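Délaver un jean en gris-vert sans le ruiner : vos recettes ?

filali_fil
Bonsoir à tous ! Je me suis mise à la teinture végétale en avril et je suis complètement mordue. J'ai fait du lin, deux taies d'oreiller, et maintenant je voudrais passer au denim. Mon rêve : un gris-vert très pâle, un peu inégal, comme un vieux jean oublié au soleil. Vous partez de quoi ? D'un jean écru ou d'un bleu déjà bien clair ?

Nirnon
Écru, sans hésiter ! Bain de camomille, puis une pincée de sulfate de fer à la toute fin, et le jaune vire au vert grisé sous tes yeux. C'est magique à chaque fois. Par contre vas-y doucement sur le fer, la toile n'aime pas du tout, et mets des gants.

tusville50
Pas d'accord avec Nirnon. Le fer fragilise le coton, j'ai perdu une poche arrière comme ça au bout de 3 lavages. Je préfère un bleu très passé et un bain de pelures d'oignon léger, c'est plus long mais la toile reste souple.

Nirnon
Au bout de 3 lavages, c'est que tu avais la main lourde :) Les miens tiennent depuis des années !

purkora
Coucou ! Pour l'idée de teinte, dans ce genre-là, avec des zones plus claires et d'autres plus foncées :
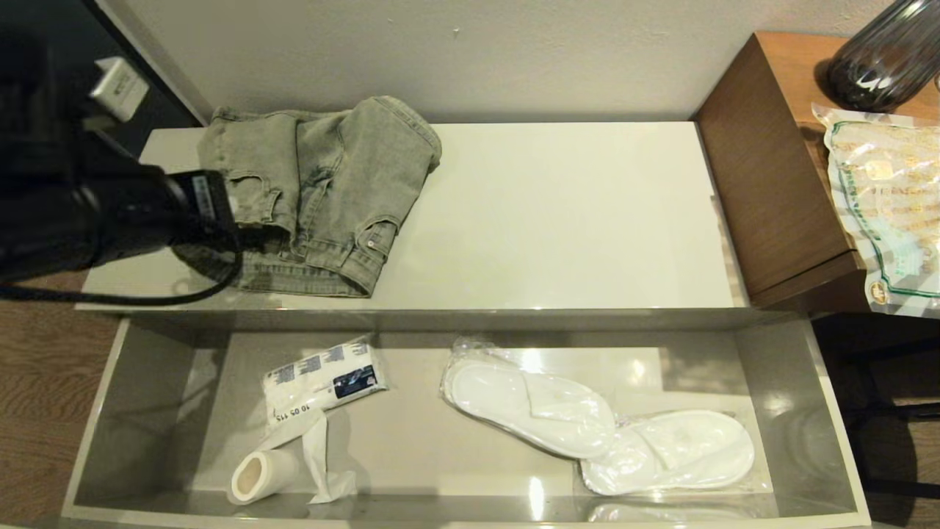

Jean gris-vert clair, plié, côté poche arrière

Ce que j'adore dans ces tons, c'est que ça va avec tout. Si tu veux des irrégularités, remue très peu pendant le bain et laisse des plis. Les puristes vont hurler mais le résultat est superbe.

filali_fil
Oh oui, c'est exactement cette famille de couleurs !! Et pour les quantités, tu pèses le tissu sec ou mouillé ?

purkora
Sec, toujours. Je mets 50 % du poids en camomille séchée, parfois plus si elle est vieille.

tusville50
Sec, oui, là-dessus on est tous d'accord. Et décreuse bien avant, sinon ça prend par plaques. Il y a un chapitre entier là-dessus dans le cahier de Treasa Egan, que je relis avant chaque bain.

filali_fil
Merci merci ! Je lance un essai sur un ourlet coupé, moitié fer, moitié oignon, et je reviens vous montrer les deux.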